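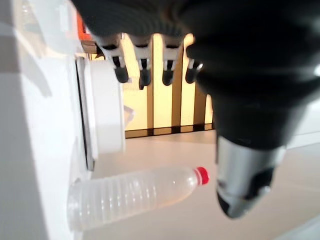

Why do we need so many examples of one bottle?

Because a learning system copies what it was given, and one bottle can lie in very many ways. If all my examples have the cap on the right side, the robot learns "cap on the right side" and is lost when somebody turns it.

I write this after one season of collecting for the Skarero project. My opinion is simple, and Genji Fujimoto does not share it: we collect too much of the same. In May we had 2000 recordings of kitchen tasks. I watched a large part of them. The operators became very skilled, and their hands made almost the same movement every time. For a company report this number looks good. For the model, I am afraid it is a small number written many times.

Anahera Tuhiwai proposed a rule which I support. After 20 recordings the operator must stop and change something in the kitchen: the place of the bottle, what is in the drawer, the light from the window. It is slow work and the operators complain. I understand them, I was an operator also.

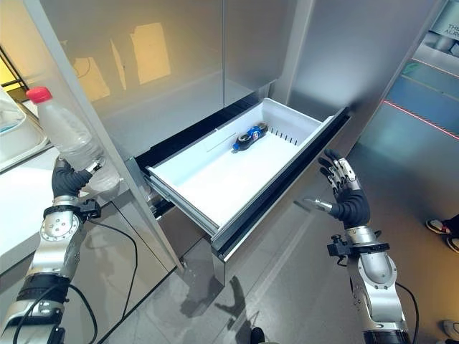

Should we throw away the recordings where the robot fails?

I would keep them, with an honest label. A hand that misses the bottle and tries again shows the system how to recover, and clean recordings do not contain this.

Genji answers that bad examples teach bad habits. He is right when the label is missing. For this reason I ask that 3 people look at each failed recording before it goes into the set. Until now we have only Saskia McPhee for this, and she has also her other work.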